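# Who helps the Premier? A page for readers aged 9 and up

Every state in Australia has a Premier. The Premier is the leader of the state government, and you can see this person on the news quite often. But one person alone can't run schools, hospitals, trains and police. So who does all the work behind?

## The public service

The people who work for the government are called public servants. They are not elected. They apply for a job, they have an interview, and if they are good for it, they get it. When the government changes after an election, most public servants stay at their desks and work for the new one.

Let us imagine a small town with the name Flakthorpe. The bridge in Flakthorpe is old and the trucks are too heavy for it. The mayor writes a letter to the state government. A public servant opens the letter, another one looks at the bridge, and another one works out how much a new bridge will cost. Then they write all of it in a short report, and a minister reads it and decides.

## What is a department?

Public servants are put together in big groups called departments. There is one for health, one for education, one for transport and so on. Each has a boss, who is usually called the secretary. This word is a bit confusing! A department secretary doesn't answer the phone for somebody else. It is one of the most important jobs in the state.

The Premier has a department too. It helps the other departments to work together. If there is a flood in the valley of Noltard, for example, then police, health and transport must all know the same plan.

## Minister or secretary?

Children often mix these two, and many adults also.

- A **minister** is a member of parliament. Voters chose this person, and voters can choose another one next time.
- A **secretary** is a public servant. He or she gives advice to the minister, also when the advice is not so welcome.

The minister makes the decision. After that the secretary must see that it is done, if it is lawful.

## Try it at home

You can play government with your family. You need at least 4 people and one evening.

1. Choose a Premier by a secret vote. Use small papers and a hat.
2. The Premier chooses a minister for one thing, maybe dinner or tidying up.
3. The others are the department. They write 2 different plans for the minister, with the good and the bad side of each.
4. The minister picks one plan and everybody carries it out, for example putting the clothes away.
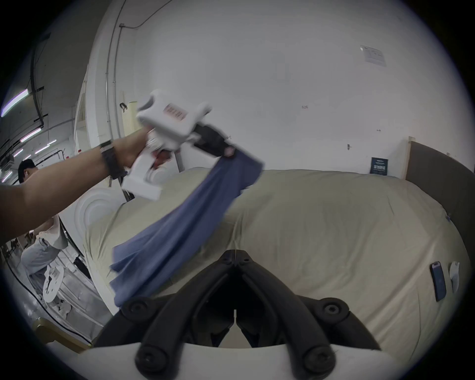 5. Talk about it afterwards. Was the advice fair? Would you vote for the same Premier again?

## Words to remember

**Cabinet:** the meeting of the Premier and the ministers.

**Advice:** what public servants tell a minister before a decision.

**To appoint:** to give somebody a job without an election.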